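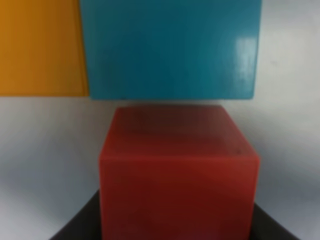
Würfel in Rot und Blaugrün

Leckage Klasse IV

Die Armatur V-23 saß im Rücklauf der Druckstation Wornarcombe, zwischen Sammler und Entspannungsbehälter, und sie schloss nicht mehr dicht. Reinaldo Siqueira hatte den Wert dreimal abgelesen. Stellungsgeber null Prozent, Antriebsluft anstehend, Durchfluss nicht null.

Er schrieb es ins Schichtbuch. Dann schrieb er darunter: Sitzleckage oberhalb Klasse IV, Ursache offen.

»Sitz oder Kegel«, sagte Rhys Paewai vom anderen Ende des Leitstands.

»Oder Käfig.«

»Der Käfig ist neu.«

»Der Käfig ist von Macedo«, sagte Siqueira. Damit war das Gespräch für eine Weile beendet.

Die Station lief seit dem Umbau mit einer Pumpe. Die zweite stand ausgebaut auf Kanthölzern in der Halle, die Flansche mit Folie verschlossen. Solange nur eine lief, durfte V-23 nicht länger als acht Stunden aus dem Netz. So stand es in der Betriebsanweisung, die Siqueira selbst verfasst hatte, in einem November, an den er sich ansonsten kaum erinnerte. Er wusste noch, dass er damals 23 Seiten abgegeben und 8 zurückbekommen hatte.

Sie sperrten um kurz nach vier ab. Paewai drehte die Handräder, Siqueira hängte die Schilder. Entspannen, Manometer beobachten, warten. Der Zeiger fiel bis auf zwei Bar und blieb dort stehen.

»Entweder steht da noch Druck an«, sagte Paewai, »oder das Manometer hängt.«

Siqueira klopfte gegen das Gehäuse. Der Zeiger rührte sich nicht. Er öffnete die Entlüftung um eine Viertelumdrehung und hielt den Handrücken daneben. Es kam Luft, dann ein Faden Wasser, dann wieder Luft. Es dauerte elend lange. Der Zeiger sank auf eins, auf null.

»Stand an«, sagte er.

Sie lösten die Haubenschrauben über Kreuz. Die Dichtung kam in einem Stück, die Spindel saß gerade in der Packung. Den Kegel legte Paewai auf das Tuch und drehte ihn unter der Lampe. Die Dichtkante hatte an einer Stelle einen Riss, fein wie ein Haar, und daneben eine Auswaschung, in die ein Fingernagel passte.

»Drahterosion«, sagte er. »Den hat jemand lange im Spalt gefahren.«

Siqueira nahm die Lupe. Er hatte im Sommer die Mindestöffnung heruntergesetzt, auf Wunsch der Leute von Sundach, die eine glattere Kurve wollten. Drei Prozent statt acht. Es war ein Parameter in einer Maske, man gab eine Ziffer ein und bestätigte. Der Zähler am Stellantrieb zeigte 3.649 Hübe seit der letzten Wartung, und fast alle davon, das ließ sich dem Archiv entnehmen, lagen unterhalb von fünf Prozent.

»Das war ich«, sagte er.

Paewai wischte sich die Hände ab und sah in die Kiste mit den Ersatzteilen. Kegel, Sitzring, Packungssatz, alles noch verschweißt, auf dem Etikett stand Kaltura und eine Teilenummer. Er verglich sie mit dem Typenschild, Stelle für Stelle, halblaut.

»Passt«, sagte er. »Montagepaste?«

»Links im Schrank.«

Sie bauten ein, ohne viel zu sprechen. Sitzring, Käfig, Kegel, Haube -- Schrauben über Kreuz in drei Stufen, beim letzten Durchgang knackte der Drehmomentschlüssel an jeder Schraube sofort. Paewai strich die Schrauben mit dem weißen Stift an. Draußen lief das Notlicht am Zaun, und vom Entspannungsbehälter kam das Ticken, das er beim Abkühlen immer machte.

Um zehn vor zehn fuhren sie den Strang wieder an. Siqueira stellte die Armatur auf null und wartete. Der Durchfluss ging zurück, zögerte, stand.

»Null«, sagte Paewai.

»Anzeige null.«

»Von mir aus. Anzeige null.«

Siqueira rief die Maske auf. Mindestöffnung, drei Prozent. Er gab eine Acht ein und bestätigte. Die Steuerung fragte nach einer Begründung, das Feld fasste vierzig Zeichen. Er tippte, löschte, tippte noch einmal. Dann schrieb er seinen Namen hinein, speicherte und ging in die Halle, um die Schilder abzunehmen.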